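Refurbishing bench, notebook
24 February 2018
Written by Hazem Sqalli. Copy for Marwa Benkirane and Essam Cherkaoui.

Where we stand

Today I continued with the Dell tower from the Cetilholm batch. I have kept the bench label 3,184 for it, so please do not put a new sticker over the old one. The plan is still the same as Marwa wrote in October: take the machine down to the board, clean it, put back what is good, and send it to the Punda reading room with the others.

The side panel came off without trouble, but the latch is stiff. I did not oil it. Hatem Abdel Rahman oiled one in the last batch and the dust stuck to it inside a week, so I prefer it dry and stiff.

What I did in the morning

Worked with the case on its side, open part up. I find this position much better than standing, because the screws stay where they fall and the graphics card does not hang from its slot. The slotted table is good for this too, although a small screw can go down in a groove and then you need the magnet. I lost 2 like this and found both.

Order of work, for the next person:

Power cord out, hold the button for a few seconds.
Memory out. Both slots were cleaned with the soft brush only, no spray.
Cooler off. The old paste was hard like chalk. I turned the cooler a little to left and right before lifting, and it came away alone, with the processor still in the socket.
Paste wiped from the processor with alcohol and a lint-free cloth. It took 40 minutes, which is too long, and next time I will let the alcohol sit before I start to rub.
Processor lifted out, pins of the socket checked with the loupe. I see no bent ones.

I left the graphics card plugged in on purpose. Its slot lock is old plastic and I did not want to break it only for cleaning. The fan turns freely when I push it with a finger, and there is not so much dust under it as I expected.

Cables

This is the part I want to discuss with Essam. The orange wires from the power supply come down over the right side of the board, and the thick black ones cross near them. Everything reaches its place, but the bundle lies high, and I am afraid it will press against the side panel when we close it. In the Rullmont machines we had the same problem and there we used two soft ties. I would like to do the same here, but not before the drive is in its final place, otherwise we tie it twice.

The blue SATA cable I consider good. The clip holds and the plug is clean. If the disk test shows errors again, I would look first at the drive and only after at the cable.

The blue latch on the upper drive cage moves well. I write it here because Soledad Cantero asked for spare latches, and this tower does not need one.

Inside of the case:

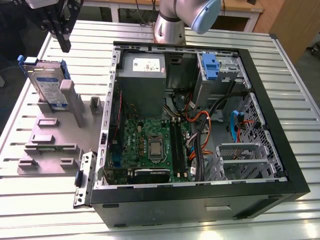
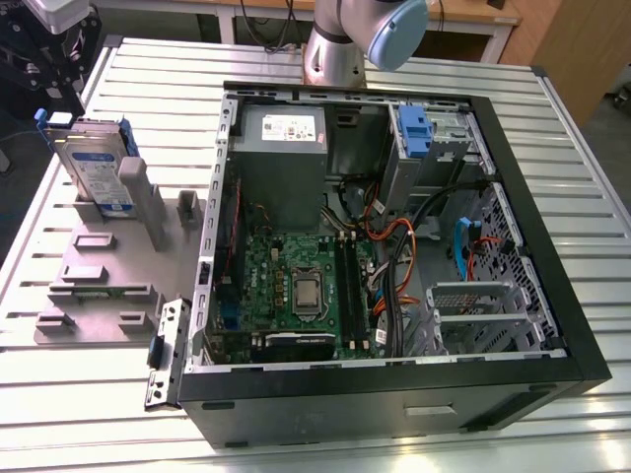
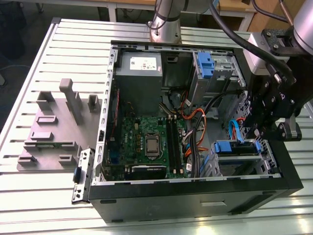 Still open

Memory. I have a matched pair in the drawer, tested yesterday evening in another machine, no errors. They should go in after the cooler is mounted, because the hand needs the space.

Paste. The tube is almost finished. Enough for this one, maybe not for the next. Marwa, can you put it in the order together with the cloths?

Cooler. Washed and dried, lying on paper on the shelf. One of its spring screws feels weaker than the others. I will compare it with a cooler from the parts box before I decide.

Hard drive. The long test must run complete one time before we install the system. Last time we stopped it early and had to start from zero, so please leave it alone until it finishes, also if it looks frozen.

Working hours. Ramadan comes in the middle of the May deliveries, and Hatem proposed that we start earlier in the day for those weeks. I agree with this. It means the closing tests must be ready before noon, and we should try it with one machine first to see if the time is enough.

Tomorrow I begin with the screw question, then paste, cooler, memory, first power on with the panel still open. If the board gives beeps I will write down the pattern before touching anything.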